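Robot arm PC build, part 2: teaching the board moves

Quick writeup, shared workshop in Flolthorpe, old Dell tower. Part 1 covered bolting the arm down.

1. Case on its side, cover off. Push it against the same stop every time.
2. Parts in the gray holder, left of the case. CPU in its pocket, drive upright.
3. Start the jog program, speed 50. Save a hover point well over the case before anything else.
4. Come down over the board slow. Watch the cabels near the back wall.
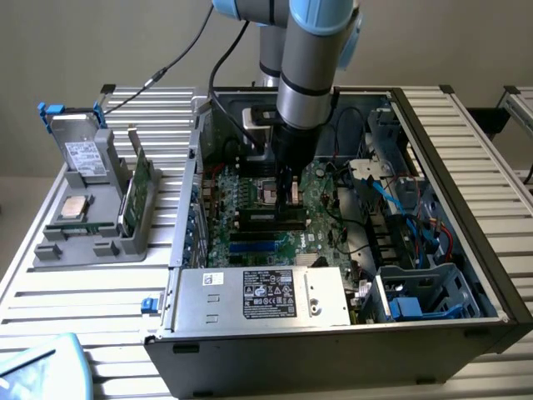

Theda Fuchs asks if the stop is really needed, she just tapes the corners and re-teaches the hover point each session. Fine for one build. For repeats use the stop.

5. Save a second point just over the socket, then one by the memory slots. Name them properly, I had 2 called "test" and lost an evening.
6. Dry run, gripper open, no part. Hand on the stop button. Then run it agian at half speed.
7. Back to hover, save the file, copy it off the controller.
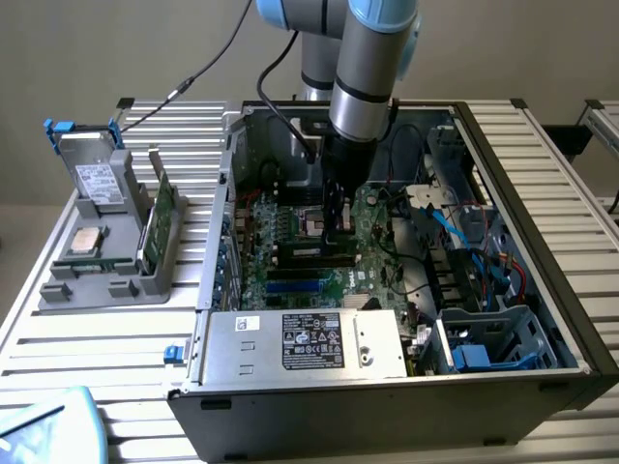
Gripper down at the board, parts holder on the left.

Picking up the CPU is part 3. Memory after that, needs softer finger pads, still cutting those.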